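Choir moving rehearsals to December mornings — anyone else's voice just not awake?

binda_alto
Posted 9:14 pm

Right, I need to moan to people who'll understand. I sing second alto in a community choir in Pakau, 23 of us on a good night, and our hall has put its evening rates up so the new plan is mornings. Nine thirty. In December! I can't sing at nine thirty. I can barely say my own name. Last week I opened my mouth for the first hum and what came out was a sort of door.

Our director, Umut Yazıcı, is lovely and he says it's all in the warm-up, but his warm-up is six minutes of sirens and then straight into the Fauré. Is there anything I can do at home first? I've got neighbours through a thin wall so nothing too operatic please.

pedalnote
Posted 9:31 pm

Straws! Get a straw, put the end in a glass of water, blow bubbles while you hum up and down. It's quiet, it's daft, it works. I do it while the kettle's on. Don't push the straw too deep or it's hard going, a couple of fingers' width is plenty.

And get up earlier, sorry. My voice needs two hours of me being upright before it'll do anything above the stave.

grarnden_bass
Posted 9:48 pm

Basses have the opposite problem, I've never had a better bottom D than at breakfast. By lunch it's gone. If I could do all my concerts at seven in the morning I'd be a happy man.

I'd go easy on the early sirens though. Big slides on a cold voice always leave me scratchy by the break. Small range first, five notes up and down on "ng", then widen it out.

sezer_tenor
Posted 10:02 pm

Disagree about the sirens. Done gently they're the kindest thing you can do first thing. It's people belting them that causes the trouble, and most people belt them, I'll give you that.

Also disagree about the straw, I tried it for a month and all I got was a wet jumper.

pedalnote
Posted 10:07 pm

You were blowing too hard, Sezer!

binda_alto
Posted 10:15 pm

Ha, I will try the straw and wear something old. Does tea count as warming up? I have a lot of faith in tea.

grarnden_bass
Posted 10:22 pm

Tea is nice but it doesn't go anywhere near your vocal folds, it goes down the other way. What you want is to be drinking water the evening before. Steam's good too, ten minutes with your face over a bowl and a towel on your head.

dagdelen_b
Posted 10:40 pm

Barris here (Barış Dağdelen, I run the sectionals for a choir over in Grarnden, some of you know me from the summer course). I'd put in a word for your director. Six minutes of sirens is short, but with a two hour slot and a Fauré to learn he's probably watching the clock. Ask him if the first piece could be something low and easy. We start with a round, always, and it does more than any exercise I know.

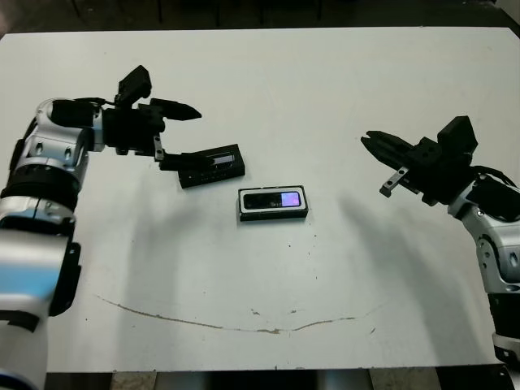
The other thing is shoulders. People arrive in December hunched up from the cold and then wonder why they can't get a breath. Coats off, arms up, big stretch, roll the neck — two minutes of that before anyone makes a sound. My altos grumble every time and then sing much better.

sezer_tenor
Posted 10:51 pm

Coats off in our hall? In December? You must have heating over in Grarnden.

dagdelen_b
Posted 10:55 pm

We do now. It cost us 800 and two cake sales.

binda_alto
Posted 11:03 pm

We pay for heating by the hour and Umut turns it off at the break, so coats are staying on I'm afraid. But I like the idea of a round, I'll ask him. Straw tomorrow, steam if I can find a bowl big enough, and I'll do the stretches in my kitchen where it's warm. Thanks all, will report back after the next one.

pedalnote
Posted 11:06 pm

Paper straws go soggy by the way, get a silicone one.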